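# Ketchup

*From my household encyclopedia, the K pages. Last gone over Oct 14, 2026.*

**Ketchup** (also catsup, and in my grandmother's kitchen just "the red") is a thick, sweet-and-sour table sauce, made these days from tomatoes, vinegar, sugar, salt and a handful of spices. It's sold in bottles, jars, tubs and those little packets that collect in the drawer with the rubber bands. I've put it under K because that's how most labels spell it, though Hazel Montoya, who proofreads these pages, still thinks it belongs under T for tomato. Sorry, Hazel.

## The name

Most people who study food words trace "ketchup" back to a southern Chinese word for a fermented fish sauce, something like *kê-tsiap*. English traders ran into it in Southeast Asia, liked it a lot, and went home and tried to copy it without the right fish or the right weather. You'll find *catchup*, *catsup* and *ketchup* all over old cookbooks, sometimes two spellings in the same book (I have one that manages it on a single page!). *Catsup* hung on in the United States well into the last century and you can still find it on a few labels.

## Before tomatoes

For a long time ketchup had no tomato in it at all. English cooks made it from mushrooms, walnuts, oysters or anchovies, and it came out thin, dark and salty, closer to what we'd call Worcestershire sauce. Mushroom ketchup is the one I'd tell anyone to try. You salt the mushrooms, leave them overnight, squeeze out the juice and boil it down with mace and pepper. It keeps for ages and a spoonful wakes up a beef stew like nothing else I own.

Tomato versions start turning up in American recipes in the early 1800s. They were seasonal, since tomatoes were, and they spoiled easily. The sweet, heavy style came later, when makers started using riper fruit and a lot more vinegar and sugar, and could leave out the preservatives people had begun to worry about.

## What's in it

The basic list is short: tomato concentrate, vinegar, sugar or corn syrup, salt, onion powder, and spices the maker won't tell you about. Clove and allspice are the usual suspects. If a ketchup tastes "Christmassy" to you, that's the clove.

Regional taste varies more than I expected when I started this entry. My friend Krystyna Rutkowska grew up on a Polish kind that's a bit sharper, sold in mild and hot, and it goes on pizza there without any shame. In the Philippines there's banana ketchup, made with mashed bananas, vinegar and spices, then dyed red so it looks the part. I made a batch last April with very ripe bananas and it was lovely on fried eggs - sweeter, softer, a little fruity at the back. Curry ketchup is its own thing again and gets its own entry once I finish the Cs.

## Why it won't pour

Ketchup is what's called a shear-thinning fluid. Left alone it sits there like a pudding, and once you push it or shake it, it suddenly gets runny and you've buried your fries. Much of that comes from tomato fiber and pectin, and many brands help it along with a little xanthan gum.

With a glass bottle, put the cap on, give it a good shake, then tip it at an angle and tap the neck. Smacking the base works too, but it's how shirts get ruined. Squeeze bottles got rid of most of this trouble, and the ones made to stand on their caps keep the sauce down by the opening, where you want it. What they didn't get rid of is the watery squirt that comes out first. That's called syneresis (liquid slowly leaking out of the gel), it's harmless, and a quick shake mixes it back in.

## Keeping it

Unopened, a bottle is fine in the cupboard until the date on it. After opening, the label will usually tell you to refrigerate, and I do. Plenty of diners leave it out on the table all day, but they go through a bottle much faster than I do. The acid protects it well enough, so what you lose in a warm kitchen is mostly flavor and color. It goes brownish and a bit flat.

Wipe the cap now and then. The crust that forms around the opening dries hard as varnish, and warm water takes it off in a minute.

## Making it at home

My recipe comes from Lech Olszewski, a neighbor of ours for years, and I've only changed the sugar. It goes like this:

- 1,000 grams of ripe tomatoes, chopped
- 1 onion, sliced
- 2 cloves of garlic
- 735 grams is what the pot should weigh down to before you strain it, not counting the pot
- vinegar, brown sugar and salt to taste
- 2 allspice berries and a bit of cinnamon stick

Yes, he weighed it. I used to laugh at that, and now I do it too, as guessing by eye always left me with soup. Cook everything slowly in a wide pot with the lid off, fish out the cinnamon, push it through a sieve and simmer it again if it's still loose. Keep it in the fridge and eat it soon. Please don't can this one for the shelf, the acidity hasn't been tested!

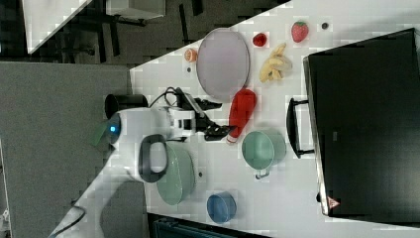

The vinegar goes in near the end. If you add it at the start a good part of the sharpness cooks away and you'll be pouring in more later anyway. I use cider vinegar, Lech used plain white, and I can't say either of us is wrong.

## Uses besides the obvious

Fries, burgers, meatloaf, all covered elsewhere. It's also the base of a quick cocktail sauce (with horseradish and lemon), and it turns up in plenty of barbecue sauces and some sweet-and-sour ones. Aušra Sepp sent me her trick of frying a spoonful in butter before adding rice, which takes the raw sweetness off and gives you something close to the filling in Japanese omelet rice. I've made it a lot since.

It polishes copper, too. Smear it on, wait a few minutes, rinse, dry. The acid and salt do the work, so the cheapest bottle in the store is plenty good. Don't try it on lacquered pieces.

## See also

Banana; Chutney; Mushroom ketchup; Mustard; Squeeze bottles; Tomato paste; Vinegar (cider)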